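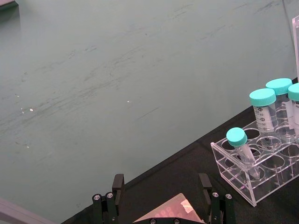 Shares 30 | Comments 3

Nesrin Karaca wrote the entry at 8:30, as the Dilari procedure required. Tubes, teal caps, clear rack. Floline had sent spring water from the site above Elora, and the limit for chloride was 3000 units on the old scale. She had no reading yet — the meter was in February's repair queue. She recorded the level of the water in the flask and left the result column blank.

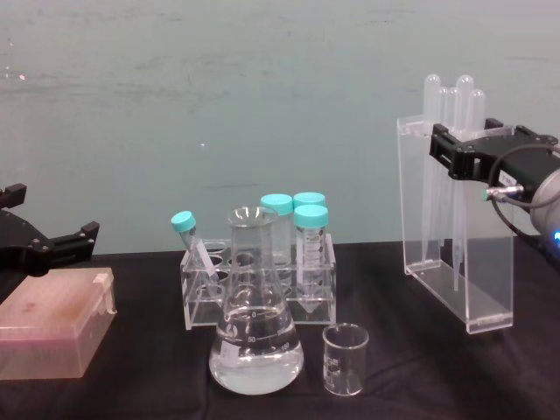
Melahat Kocabaş told her a blank column would be sent back, and that the leaning tube should be stood upright before anyone signed. Nesrin set it straight, ruled a line through the column and initialled both ends. Then she asked which scale Gowda had used.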